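Went to the Fellberg retro games fair on Sunday, mostly for the RPG tables. Doors opened at 8 and by the time I had parked there was already a line down to the corner. Entry was cheap and you got a paper wristband so you could go out for lunch and come back.

The main hall was sellers. Lots of DS and PSP, less SNES than last year, and prices have gone up again. I was after a boxed copy of Flodel, the second one with the airship, and saw it twice. One was 500 without the manual. The other was 600 with the manual and the cloth map, and the guy would not move on it. I left both. I did pick up a loose cartridge of Chukwu for a lot less, and the save battery still works. Someone called Renny has a file on there with 1,549 battles fought and is still only in the third town.

Upstairs was the part I had really come for. Musalon had four stations running a demo of their new game, a turn-based RPG in the old style with a party of four and random encounters. You got 20 minutes each. I made it through the first cave and most of the swamp. Combat is quick, the menus are clean, and the music is good enough that I took one side of the headphones off only when the staff told me time was up. The encounter rate is high, though. I counted three fights crossing one bridge.
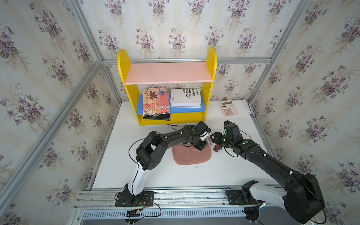 Teodora Kovačević played at the station next to mine and didn't mind the encounter rate at all. "If you take it down you have to make every fight give more," she said, "and then you never run low on anything and the inns are pointless." She had reached the swamp boss with two potions left and thought that was about right. I can see that, but I'd still like a slider.

There was a short talk after lunch on fan translations. The sound was poor at the back and I missed most of the part about fitting English text into small windows. The questions were better – somebody asked about item names that only have room for six letters, and that went on for quite a while.

I left at four. Food was hot dogs or nothing, so bring something. The demo is supposed to go up for download in November and I'll play it again then, with the swamp in mind.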